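Wood Products 6, Unit 4 handout
Edge-Glued Panels and Cutting Boards

Read this before the August shop session. Bring it with you, along with your cut list and a pencil. The reading from the course packet (pages on wood movement) is assumed.

What an edge-glued panel is

An edge-glued panel is a flat piece made from narrower strips joined side by side along their long edges. Tabletops, bench tops, shelves and most kitchen cutting boards are made this way. A single wide plank can be used for the same jobs, but wide planks are costly, and they cup more than a panel of the same width made from strips.

The glue joint in a panel runs along the grain. Wood glues very well in that direction. A sound long-grain joint made with ordinary yellow glue is usually stronger than the wood on either side of it, and when a test piece is broken over the edge of the bench the break should be mostly in the wood. If it follows the glue line, something went wrong with the joint: a poor fit, too little glue, or glue that skinned over before the clamps went on.

Terms used in this unit

Face grain: the wide surface of a board as it comes from the mill.
Edge grain: the narrow long surface.
End grain: the surface at the cut ends, where the pores are open.
Glue line: the visible joint between two strips.
Glue-up: the stage where glue goes on and clamps are tightened.
Open time: how long you have between spreading the glue and closing the joint.
Squeeze-out: glue that is forced out of the joint under pressure.

Choosing the strips

For cutting boards we use hard maple unless you have cleared something else with the instructor. Maple is dense, has small pores and does not give a taste to food. Beech and birch are acceptable. Do not use red oak - its pores are open enough to blow air through, and they hold moisture and food.

Even within one species the color varies. Heartwood is darker than sapwood, and two boards from different trees may not match at all. You can sort strips so the color drifts gradually from one side of the panel to the other, or you can mix them and accept the stripes. Both are fine for a grade. Mark the order on the strips with a large triangle across the whole set once you have decided, so that you can put them back the same way after jointing.

Rip the strips slightly over final width. Stock in the rack is labeled by mill. The Omley maple is kiln dried and has been in the shop long enough to use. The Texier stock came in later and must stay stickered until the tag is removed.

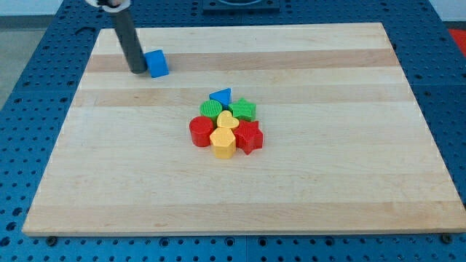
Color matching is the part of the layout that students tend to rush. Stand the strips on the bench in order, step back and look at them under the light the board will be used in. A dark strip draws the eye, and one that lands at the very edge can make a panel look unfinished. It often looks better a little way in, with paler wood on both sides. On the maple-like board in the picture most of the surface is creamy yellow, and the darker tan bands are spaced out across it, the one along the lower portion much fainter than the others. The bands all run the long way, as they should. If your own strips have one piece that is much darker than the rest, try it in three or four positions before you commit.

Grain direction

Look at the edge of each strip and find which way the grain rises. Arrange the strips so the grain rises the same way in all of them. The panel has to be planed after glue-up, and a strip laid in backward will tear out while the ones beside it come up smooth. If color and grain direction disagree, grain direction wins. Flip the strip over or swap it with another.

You will read in older books that the growth rings should alternate, up and down, across the panel. For narrow strips the difference is small. Do it if you can without giving up grain direction.

Glue-up, step by step

1. Joint both edges of each strip. Check pairs against the light. No gap should show.
2. Set out the bottom clamps on the assembly table and check that the bars lie in one plane. A twisted set of clamps makes a twisted panel.
3. Do a full dry run with every clamp tightened. Any joint that will not close by hand pressure goes back to the jointer.
4. Spread glue on one edge of each joint with a roller or a scrap of card. The film should be even and should cover the whole edge.
5. Close the joints, then tighten from the middle clamp outward. Put the other clamps across the top so the pull is balanced.
6. Look for a line of small beads along each joint. No beads means a starved joint.
7. Leave the squeeze-out until it is rubbery, then lift it off with a scraper. Do not wipe it with a wet rag, as this pushes thin glue into the pores and it will show as pale patches under the oil.
8. Write your name and the time on tape and stick it to the panel. Leave it in the clamps for at least 54 minutes. Do not plane it until the next session.

Flattening and trimming

Scrape the glue lines before anything goes through the planer. Dried glue chips the knives. Take light passes and turn the panel over between them so both faces lose about the same amount.

Trim the ends square last. The ends will show end grain, and end grain takes up water much faster than the faces do. Sand it one grit finer than the rest and give it extra oil. Ease all the sharp corners with a block plane or sandpaper.

Finish

Use the food-safe mineral oil in the finishing room. Flood the surface, wait, wipe off what has not soaked in and repeat the next day. Oil both faces. A board oiled on one face only will take on moisture unevenly and may cup.

Spread used rags flat on the rack. They go in the metal can only when the instructor says so.

Movement and support

A panel gets wider and narrower with the seasons, across the strips. It hardly changes in length. For this reason nothing rigid should be glued across the underside of a panel. If feet are wanted, use small separate ones, fixed with a single screw each. Keeping a board a little off the surface it stands on lets air reach the underside, which helps it dry evenly.

Assignment

Make one edge-glued board from at least 6 strips. Hand in with it:

A sketch of your strip order, with grain direction arrows and the darkest strip marked.
One test joint, broken, with a sentence or two on where it broke.
A short note on anything you changed after the dry run.

Extra stock can be signed out from the Sirport bay, room 274. The Irkport bay is for the furniture section only.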